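**Clondwood、ポンプボトル同梱に対応した小口梱包基準「Hornusau」第2版を10月に適用開始**

液体製品の縦置き収納、キャップ保持、混載時の配置順を規定

Clondwoodは、日用品および化粧品の小口出荷を対象とする梱包作業基準「Hornusau」を改訂し、第2版として10月より適用を開始します。今回の改訂では、ポンプ式ボトルと紙箱入り製品を一つの段ボール箱に混載する場合の配置順、ポンプヘッドの保護方法、封かん前の確認手順を新たに定めました。適用対象は、Clondwoodが受託する小口出荷のうち、ポンプ式ボトルを1本以上含むすべての注文です。

## 改訂の背景

Hornusau第1版は、紙箱入り製品と袋入り製品の混載を前提に作成された基準であり、液体容器については「天地を守って収納する」との一文を置くにとどまっていました。取扱品目に占めるポンプ式ボトルの比率が高まるにつれ、収納位置や緩衝材の量が作業者ごとに異なる状態が続いていました。

Clondwoodの梱包設計部門は、改訂に先立ち、返送または破損申告のあった出荷1,032件の記録を見直しました。このうちポンプ式ボトルに起因するものは74件です。内訳で最も多かったのは輸送中のキャップの脱落で、次いでポンプヘッドの押下による内容液の漏出、ボトルの転倒による隣接製品の外装汚損の順でした。ボトル本体の割れは少数であり、容器の強度よりも首部周辺の固定と箱内での姿勢が主な要因であると判断しています。

## 第2版の主な規定

### 1. 収納姿勢

ポンプ式ボトルは縦置きとし、ポンプヘッドを上に向けて収納します。横置きおよび斜め置きは、箱の内寸にかかわらず認めません。内寸の高さがボトルの全高に15 mmを加えた値に満たない場合は、一段大きい箱に変更します。

### 2. 持ち方

ボトルを箱に入れる際は、胴部の左右を挟んで保持します。キャップおよびポンプヘッドを持って吊り下げる動作は禁止します。透明キャップ付きの製品では、キャップのみを持ち上げた場合に本体が抜け落ちるおそれがあるため、短い距離の移動であっても胴部を保持するものとします。

### 3. 首部の確認

収納前に、キャップの浮き、首部の帯またはシールのずれ、ポンプヘッドの傾きを目視で確認します。異常のある製品は箱に入れず、作業台の左手側に設けた保留区画に移します。作業者によるキャップの再装着は、浮きが片側のみの場合に限り一回まで認めます。

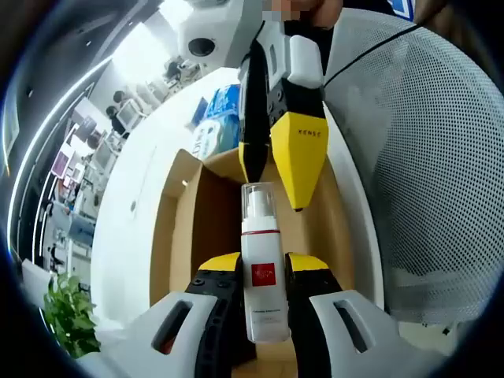

### 4. 配置順

混載時は、紙箱入り製品を先に箱の壁面に沿って配置し、ポンプ式ボトルをその内側に収めます。袋入りの小型製品は最後に隙間へ入れます。ボトルを二本以上収納する場合は、胴部同士が直接触れないよう、間に厚紙の仕切りを一枚挟みます。重量のある製品をボトルの上に重ねることはできません。

### 5. 緩衝材

緩衝材は箱底、ボトル側面、天面の順に入れます。天面の緩衝材はポンプヘッドの真上を避け、肩部の周囲に配置します。ヘッドの真上に詰めた紙緩衝材は、封かん時の圧力をポンプの軸に伝えるためです。使用する緩衝材は紙製に統一し、第1版で併用を認めていた気泡シートは10月の適用開始をもって支給を終了します。

### 6. 封かん前の確認

四枚のフラップを開いた状態で、納品書と内容品を照合します。照合後、箱の側面を両手で軽く揺すり、ボトルに動きがないことを確認してからフラップを閉じます。動きがある場合は緩衝材を追加し、同じ確認を繰り返します。フラップの閉じ順は短辺側、長辺側の順とし、テープは中央一本貼りとします。

## 作業台の運用

第2版では、梱包作業台の使い方についても規定を追加しました。段ボール箱は作業者の正面に置き、未収納の製品は箱の奥側に並べます。箱の手前側は、ボトルを一時的に立てておく区域として空けておきます。第1版では製品の仮置き場所を指定していなかったため、箱の左右に製品が広がり、フラップを開いた際に接触して倒れる事例がありました。

天板の縁が曲線の作業台では、縁から100 mm以内に縦長の容器を置かないこととします。椅子に座って作業する場合は、背もたれが隣の作業台に接触しない間隔を確保し、通路側への製品の仮置きを行いません。

照明については、箱の内部に作業者自身の影が落ちない向きに作業台を配置します。箱底の緩衝材の状態と製品の向きを、箱を傾けずに確認できることを条件とします。

## 適用拠点および日程

適用は、受託件数の多いHurneck拠点から開始します。同拠点では10月の初回出荷分から第2版に切り替え、Sokol拠点では在庫の箱および緩衝材の入れ替えが完了した後に切り替えます。切り替え前のSokol拠点では、規定1から規定3までを先行して適用し、配置順と緩衝材については第1版の手順を継続します。

両拠点の梱包担当者には、切り替え前に実技を含む講習を行います。講習では、ポンプ式ボトル、紙箱入り製品、袋入り製品を組み合わせた混載の梱包を各自が最初から最後まで実施し、指導者が封かん前の状態を確認します。

## 担当者のコメント

Clondwood梱包設計部門 Radek Urban

「第1版の見直しでは、まず作業者がボトルのどこを持っているかを調べました。キャップを持つ作業者と胴部を持つ作業者が混在しており、手順書にはその点の記載がありませんでした。第2版では、持ち方、置く順序、緩衝材を入れる位置をそれぞれ独立した項目とし、作業中に該当箇所だけを参照できる構成にしています。配置順については、紙箱を先に入れる方法とボトルを先に入れる方法の両方を試し、ボトルの位置が安定しやすい前者を採用しました。」

## 荷主企業の皆様へ

第2版の適用に伴う梱包料金の変更はありません。ただし、規定1により箱のサイズが変更となる注文では、配送会社の運賃区分が変わる場合があります。該当する品目の組み合わせについては、適用開始前に担当窓口から個別に通知します。

ポンプヘッドに固定具が付属する製品は、固定具を装着した状態での入庫をお願いします。固定具のない製品も引き続き受け入れますが、首部の確認で異常が認められた場合は出荷を保留し、荷主企業の指示を受けて処理します。

スプレー式容器、チューブ容器およびガラス製容器は第2版の対象外であり、従来の個別手順に従います。詰め替え用の袋入り液体製品は、ポンプ式ボトルと同梱される場合に限り、規定4および規定6を適用します。

基準書の本文は、契約中の荷主企業に電子文書で配布します。紙面での配布を希望する場合は、各拠点の担当窓口までお申し出ください。

**本件に関するお問い合わせ**
Clondwood 梱包設計部門
担当:Radek Urban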